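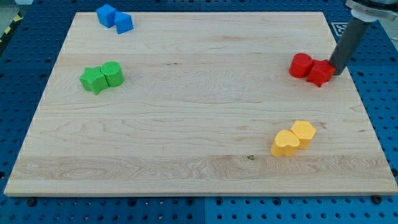
**MANGUBAT, June 2021** – The Pidetti Street kindy will keep its doors open through to the end of next year after council voted to renew the lease on the old hall. Decision came late, past ten at night, with a fair few parents still in the gallery and at least two kids asleep on coats.

Lease had been due to run out at the end of the month. Council staff wanted the building back for a library store and had said as much in February, when the first letter went out. Families got a second letter three weeks later with a different move-out date on it, which didn't help.

A petition with 1,540 signatures was handed over before the vote. Most came from within the town, though a good chunk were from out along Zatemel Road, where there's no kindy at all and parents drive in.

"It's the only one with a late pick-up," said Ramil Talavera, whose younger daughter started there this year. "If it goes I'm dropping shifts. Simple as that. I told them that in my letter and I said it again tonight."

The kindy has places for 85 children across the week. The waiting list is closed until August and staff say there is no point ringing before then, they will put a notice on the door and one in the window at the chemist.

Under the new terms rent goes up by $300 a month. Kindy management said fees would stay where they are until Christmas, after that they would have to look at it. Council is to pay for the roof over the back room, which has leaked on and off for years and got worse in the February storms. The front gutters are the kindy's problem.

Not everyone was happy. One councillor argued the hall was too old to keep patching and the money would be better put towards a new building on the Prandora site, next to the oval. That idea was first raised before the last election and a concept drawing was done, but there's been no costing. A motion to get one was put and lost.

Parking came up as well, as it always does. Residents on the south side of Pidetti Street have complained about cars across driveways at drop-off, and about one ute in particular. The meeting was told a ten-minute zone would be marked out front in the school holidays, if the line marking crew can get to it. Parents are asked to use the gravel area behind the tennis courts untill then.

The library store will go into the former depot office insted. Work there needs a new floor and some shelving and is not expected to hold up the branch refurbishment.

Kindy hours don't change. Term three enrolment forms are at the front desk and need to be back by the last day of term, with the immunisation record attached this time please.

Council meets again next month. Dog park fencing is first on the agenda.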